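Futedside Community Help
Home and Workroom > Cleaning and care

White table and upright panels: how do I get rid of the smears without ruining the shine?
Asked by Norbert Takács
714 views, 3 replies

Hello all, first post here and a happy one, as I've finally got the workroom I've wanted for years! It has a big white table and upright panels, some white and one you can see straight through, and I absolutely love it. The light bounces about in there like you wouldn't believe. Even in February, at 4 in the afternoon, I could still work without switching the lamp on.

The only trouble is keeping it looking like that. Every time I wipe things over I seem to swap one lot of marks for another. I can't see them while I'm working, then I sit down with a cup of tea, look across the surface at a low angle, and there they are – big swooping arcs wherever the cloth has been. The clear panel is worst, and the glossy white isn't far behind it.

So far I've used warm water with a drop of washing-up liquid (smeary), kitchen roll on its own (fluff everywhere) and a Nadis spray that was in the cupboard from the old house. I only tried that last one on the tabletop, in one corner, and it went on nicely but felt a bit draggy afterwards.

I should say I don't know what the clear one is made of. It all came to me second-hand and there was no paperwork with it, so it might be glass and it might be some sort of plastic. I'd hate to put the wrong thing on it.

The white panels are first, then the clear one and the table.

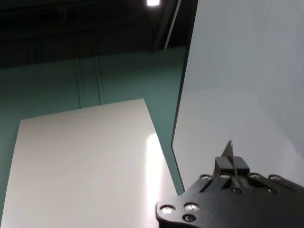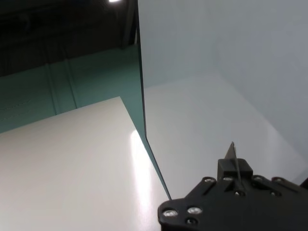 What I'd like to know is whether one product will do the lot or whether I need something different for each, and how often people bother. I'd be quite content doing it once a week if it stayed nice in between. Also, is there a knack to the bottom edge, where a panel meets the table? Dust gets down there and my cloth just pushes it along into a grey line.

Thanks in advance, and if anyone else has gone for white everything I'd love to hear how you're finding it!

Siregar replied (marked as helpful by 8 people)

Lovely choice, I've had a white table for years and wouldn't go back!

Treat the clear one as plastic until you know otherwise. Tap it with a fingernail: glass has a sharp, ringing sort of click and plastic sounds duller. Glass usually feels colder to the touch as well. If you still can't tell, keep anything with ammonia in it well away, and that includes plenty of ordinary window sprays, so read the back of the bottle.

My routine goes like this. Dust first with a dry microfibre cloth, going very lightly, as it's the grit that does the scratching. Then a second microfibre, damp and properly wrung out, with a tiny bit of washing-up liquid. I suspect you're using too much. Half a drop in a bowl is plenty. Then a third cloth with plain water, and a fourth to dry. Yes, it's a lot of cloths! Wash them without fabric softener or they'll leave a film, and that could well be where your arcs are coming from.

Go straight up and down on the panels and side to side on the table. If a streak is left you'll know which pass did it.

For the bottom edge I use a soft, clean paintbrush and flick the dust out towards me before any water goes near it. A cotton bud gets the corners. Do the panels before the table or you'll be doing the table twice.

hutier replied

vinegar and newspaper, works on everything, my nan swore by it

Siregar replied

Fine on glass, but please don't use newspaper on plastic, and I'd keep it off a white table too. Ink comes off on the cloth, your hands, the lot.

Norbert Takács added a comment

Fabric softener! I've been putting it in with every load, cloths and all. Did the fingernail test as well and I'd say dull, though I've now tapped every surface in the house and I'm less sure than when I started. Going the plastic route to be safe.

I've ordered a pack of plain cloths and dug out a 60 mm brush that's never been near paint. Siregar, do you bother with distilled water for the last pass? We're in a very hard water area and the kettle is a disgrace.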